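Sultavent Lane Follower Kit

Overview | Hardware | Software | Method notes | Support

The Sultavent is a forward camera and compute unit for groups who want to do lane following research on real roads without building everything from scratch. It bolts to a roof bar or sits behind the windscreen, takes power from the accessory socket, and gives you a steady stream of road images along with a running estimate of where the vehicle sits in its lane. We've had a lot of fun with this one, and the reason is mostly the estimator, so most of this page is about that.

What it does

Most lane estimators look for a pair of lines. They find the left one, find the right one, fit a curve through each and take the middle. That works well on a freshly painted highway and gets shaky on the sort of country road plenty of us drive every week, with one good edge line, a dashed line that comes and goes, and gravel on the shoulder that's nearly the same colour as old bitumen.

The method in the Sultavent (we call it Skerov, after the test road where it first behaved itself) starts from a single line. It picks the marking it trusts most, follows it out to the horizon, and uses that line along with the horizon height to work out heading and sideways offset. Every other marking is treated as a vote. If a dash shows up where the lane width says it should, confidence goes up. If nothing shows up, the estimate carries on and the uncertainty grows slowly until something does — and it's lovely to watch that number shrink again when a dash slides into view!

Why flat country is good for it

We did most of our tuning on flat, open roads under plain grey skies. Flat land gives you a clean horizon, and cloud gives you even light with no hard shadows lying across the paint. It also gives the far end of the line a tough time, because trees, poles and anything parked a long way off are all squashed into the same thin band right where the line disappears. If your far-field fit is sloppy, that's where you'll find out.
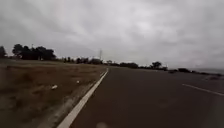 Page last changed: Sep 8, 2018

A solid white edge line like the one on the left of this road is what Skerov likes best. It's broad up close and thins steadily towards the trees, so there's plenty of length to fit. The single clear dash over to the right is the vote. The dirt and gravel strip beside the edge line is the part that used to catch us out. Our first version drew its boundary from brightness alone and would happily wander off onto pale shoulder material. The current version checks the width of the stripe against its distance, and a shoulder fails that check because its two sides don't stay the right distance apart.

Litter is handled much the same way. A scrap of white on the verge is as bright as paint, but it has no length to speak of and doesn't point anywhere useful, so it drops out before the fit. Darker blotches on the asphalt are left alone. We tried masking them and it made things worse.

Results so far

Our main test set, Pisharody, has 1796 hand-marked images, all from rural roads. Skerov gave a usable heading on 1610 of them. Our old two-line method was well behind on the same set, and the gap was widest where only one line was in decent shape. That's the result we were hoping for and we're pretty chuffed with it.

The misses are worth knowing about. A good share come from crests, where the road drops away and the horizon we assume isn't the horizon you've got. Others come from intersections, where the edge line swings off around a corner and the estimator wants to go with it. We have a patch for the second problem in testing and hope to have it out in October. The first needs a proper pitch estimate, and that's a bigger job.

What's in the box

Camera head with fixed lens and 5 m cable
Compute unit in a sealed case
Roof bar clamp and windscreen mount
Power lead
Calibration board
Memory card with Silisov logging software and the Pisharody test images

Setting up

Put the camera as close to the centreline of the vehicle as you can and get the horizon a little below the middle of the picture. A slight tilt is fine — calibration takes it out, and the estimator keeps correcting for it as you drive. Lay the board on level ground in front of the vehicle, start Silisov, choose Calibrate and wait for the green tick. Allow almost 38 minutes the first time, most of it spent on the mount. Bonnet reflections can leave a soft pale smudge at the bottom of the picture, so set the lower crop in Silisov to suit your vehicle.

Logs are plain files: one folder of images per run and one text file with time, heading, offset and uncertainty on each line. Open them in whatever you like.

Please note

The Sultavent is a research instrument. It does not steer, brake or warn the driver, and the outputs should not be wired to anything that does. Have a second person run the laptop.

Related pages: Silisov logging software | Pisharody test set | Spare mounts and cables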